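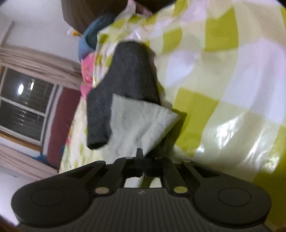

Festival calendars should list fewer things, and list them more accurately. I have maintained one for Vallham and the surrounding towns for several years, and the trend in this line of work runs the other way. Aggregator sites compete on volume. A page that offers 152 events for October looks better in a search result than a page that offers 75, and the visitor has no way of knowing which entries are real until the train has been booked.

Last fall I checked a regional feed against the organizers' own notices. It contained 142 entries. Many were duplicates under slightly different titles. Several were last year's dates with the year changed. The Lollen lantern walk appeared as a six-day music festival in the category "Other". It lasts one evening, and the only music is a brass band at the ferry landing.

The cause is mechanical. Most listings are imported by software such as Timedard, which reads an organizer's page, extracts a date and a place name, and fills any blank field with a default. If no end time is given, the event runs until midnight. If no venue is given, the pin is dropped at the town hall. A default is reasonable inside a database. Printed on a public page in the same type as a confirmed fact, it becomes a false statement, and the reader cannot tell the two apart.

Declan Sutcliffe, who runs a competing calendar, has argued to me that an incomplete listing still helps, as it tells people that something exists and they can look up the rest. I agree in part. A line reading "harvest market, October, date to be confirmed" is useful. A line giving an exact start time that no organizer ever supplied is worse than a blank, and his site publishes a good many of those.
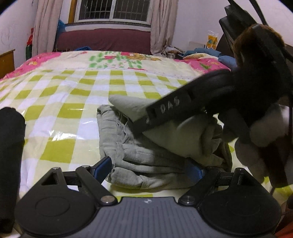

Lodging information has the same weakness, and for festival visitors it matters nearly as much as the dates. During the harvest week the hotels in Vallham fill early and the overflow goes to private rooms, which the listings describe with a single word such as "double" or "standard". A visitor deciding between two rooms wants to know the size of the bed and whether there is a place to put things. A large bed with a checkered sheet and a pile of folded gray clothing on it tells me more about how a room gets used than the word "standard" does. The Egilsson guide used to print bed widths and the walking time to the main square. It dropped both when it moved to imported data, and I have not found another source that replaced them.

I would propose three rules for anyone publishing a calendar. Show the date on which each entry was last confirmed, and by whom. Leave unknown fields blank. Remove an annual event from the page when the new date has not been confirmed, and put it on a separate list of events that usually take place in that month.

Grethe Bjarnason applied roughly these rules to the coastal listings, and her page became much shorter. The complaints she received came mainly from organizers who had not sent in their dates. Most of them then sent the dates. The harbor regatta did not, and it stays on the unconfirmed list.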